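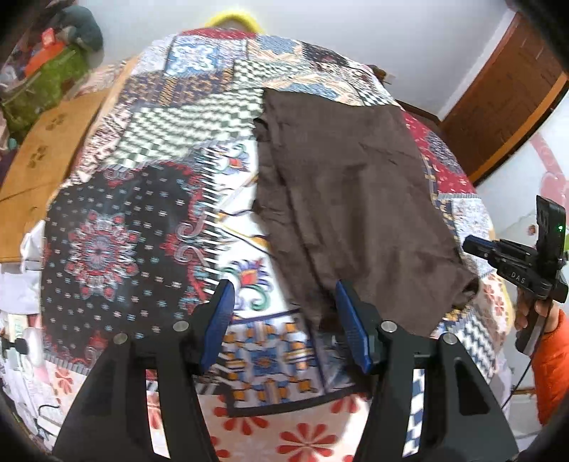 **Anisa Osman**

# Pludside finger set, hand-held version

I've been building grippers in the back half of our shared workshop since May, and the Pludside fingers are the part people keep writing to me for, so they get their own page. It's a pair of black fingers with blue ridged pads, made to go on a hand-held gripper. I use mine for cloth more than anything. Folding, picking up, laying flat, doing it again until my wrist complains.

Cloth is a pain, by the way! A block of wood sits there and lets you grab it. A brown garment folded lengthwise on a bed has a crumpled end, a bunched end, and a fold that slides out of the pads the second you squeeze at the wrong angle. I went through four pad shapes before I got one I liked, and the one I liked was the second one, which I'd thrown in a drawer.

## What you get

- Two fingers, left and right (they are not the same part, please look before you screw them down)
- Two blue ridged pads, already fitted
- Two hinge plates
- Screws, plus a couple of spares that I drop in the bag when I remember
- A printed sheet with the hole spacing for the Brolov base

You don't get the handle, the base, the camera or any cable. I used to sell the whole thing as a kit and it ate my evenings.

## The pads

The ridges on the pads matter more than I thought they would. Smooth pads looked lovely and dropped every pillowcase I own. Deeper ridges grabbed fine but left marks on thin cotton, and Ngozi Osagie told me off about a shirt. The ones that ship now are somewhere in the middle. They hold a single layer of T-shirt fabric, they hold a folded pair of pants, and they let go when you open your hand – that last bit took the longest.

Pads are glued and wear out. I swap mine after 2000 grabs or so I tell myself, though really I swap them when the ridges look shiny. Spare pairs are on the Forsyth shelf at the workshop, or I'll mail them.

## Fitting them

You need a small screwdriver and a table with a lip on it so the screws don't roll off. Put the left finger on first, loosely. Then the right. Close them all the way by hand and see that the pads meet flat before you tighten anything. If they meet at the tips and gape at the back, swap the hinge plates over.

It takes me 27 minutes including coffee. Olanrewaju Idahosa did his in less and then had to take it apart, so I'm calling it a draw.

Go easy on the screws. The mounts are printed, and if you lean on them they'll strip. I can reprint a mount, but you'll be waiting behind everybody else's stuff on the one printer that works.

## Things I'd like to fix

The fingers are big. For laundry on a bed I don't mind, but if you want to pick a button off a table, get something else. They also sit in an open V at rest, and a few people have asked for a straighter stance. I have a version of that on the bench and it pinches, so it's not on sale.

Quilts and other busy patterns are fine for the fingers, obviously, but if you're planning to teach a robot from your recordings, mix it up a bit. Do plain sheets too. Musa Adeyemi did all of his on one blanket and then wondered why his arm at home got lost on a bare mattress.

## Price and getting one

$40 for the finger set, pads included. I've sent out 152 sets so far and I make them in small batches, so if the page says none left, check back in a couple of weeks. Pickup is from the Burkdale workshop, evenings after 6, ring the side bell and wait. Shipping is whatever the post office charges me.

Black only, with blue pads. I had one request for pink and I'm still thinking about it.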